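Luvomen is the grasp-phase labeller we use on hand-held gripper recordings. It reads a clip, estimates finger opening per step, and writes one label for each step: `approach`, `close`, `hold` or `release`.

## Data

The tabletop split has 2531 clips, with 109 kept back for testing. Clear objects are tagged `transparent` — the depth estimate is poor on them, so the labeller falls back to finger opening alone.

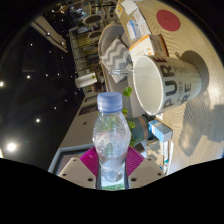 *Tabletop split, tag `transparent`: water bottle between the fingers, mug on its side to the right.*

Background items get no labels. Only the object between the fingers is named in `target`.

## Running it

```
luvomen label --split tabletop --out labels/
luvomen check labels/
```

`check` fails on any clip longer than 2000 steps. Split those first with `luvomen cut`.

## Known problems

- `close` starts too early on curved plastic.
- Wide-angle distortion is not corrected before tracking.
- Version 2 label files will not load in Dotimier until its reader is updated.

Questions about the labels go to Eldana Hadgu. Fixes are merged on Thursday — open a branch before then.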